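Two Floors of Blankets: A Visit to the Usus Open House

I had wanted to see the Usus weaving house for years, so when the winter open house came up I booked a bus seat the same morning. The ride takes longer than the map suggests (the last stretch is all hills), and I got there just as they were propping the front doors open. Coats went on a rail, a woman handed me a paper map and a cup of tea, and that was the welcome. I loved it already.

The ground floor is where the looms are. Two were running and one was being threaded, and I stood at the one being threaded for so long that my tea went cold. There are 1,674 threads across the width of a full-size blanket, and every single one has to go through its own little eye in the right order. The weaver had a lamp pulled down close and a hook about the size of a crochet needle. She told me she used to listen to the radio while she threaded but gave it up after she once skipped a thread near the beginning and didn't notice until evening.

Next to the looms is the yarn store, a long narrow room with shelves up to the ceiling. It smells like wool and cardboard. They let you pull out a cone and carry it over to the window, and you should, because the colors change completely in daylight. I found a mustard that looked brown under the lamps and then just glowed by the window. The dyer they buy from is Matubbar, and there was a table of their test skeins with handwritten tags, some of them with "no" written on the back. I asked if I could buy one of the "no" ones. I could! It's a sort of muddy coral and I have no plans for it whatsoever.

Lerato Potgieter led the tour upstairs. She draws most of the patterns, and she still starts every one on squared paper with colored pencils. She passed around a sheet from July that had been erased so many times it had gone soft like cloth. Each square becomes one little block of color in the weave, and curves have to be faked with steps. "Diagonals are where I lose my temper," she said. The written characters are harder than animals or flowers, she explained, as a shape can be a bit wonky and still charm you, but a character has to stay a character. A calligrapher friend checks hers before anything goes near a loom.

The upper floor is set up as bedrooms, so you see the blankets on beds and not on hangers. What a difference that makes. On a hanger a big pattern is a banner. Spread over a mattress it bends and dips and you start reading it from odd angles. 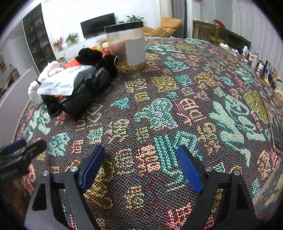 Open House Notes, Issue 234, page 6

The dark one with the Chinese characters was my favorite of the day. From the doorway you get the big teal character and the mint-green shape, which I took for an animal of some kind (the man beside me was sure it was a person dancing, and we left it there). Then you step closer and the small coral and yellow characters start popping out all around them. Closer still, and the dark background is full of tiny dots of color. I went back to it twice. I also like that the bed had bags and soft things piled up at one side, like a bed in a house.

I asked Lerato about the dark ground, and she said dark blankets sell slower in the shop but are the ones people write to her about afterward. I can believe that. I've been thinking about this one all week and I don't even have a bed big enough for it.

Lunch was in the back kitchen, soup and flat bread from Onanov, the bakery down the hill. Get there early. The bread with onion seeds was gone by the time I reached the front of the line and I watched the last piece leave on someone else's plate. The soup was lentil, very good, and I sat with two sisters who had come to match a blanket their grandmother left them. They had brought a corner of the fringe in an envelope.

In the afternoon there was a finishing session run by Hiso, the small repair workshop that shares the building. We learned to twist a fringe by hand. You take two bundles, roll both to the right until they want to kink, then let them wrap around each other to the left. Mine looked like old rope for the first dozen and then, suddenly, they looked like fringe! They also showed how to catch a pulled thread with a blunt needle and ease it back along the row a little at a time. Never cut it, they said, and then said it again to a man who had clearly cut one.

A few practical things if you're going. The stairs are steep and there is a handrail on one side only. Cards are fine in the shop, but the kitchen takes cash. The final upstairs tour leaves an hour before closing and it fills up, so put your name on the sheet when you arrive. They had 289 visitors the day I went, and the upstairs rooms got snug after lunch. Mornings are calmer.

The next open house hadn't been set when I left, but there's a mailing list at the front desk. I signed up with very cold fingers, so I hope they can read it.

Posted December 29, 2025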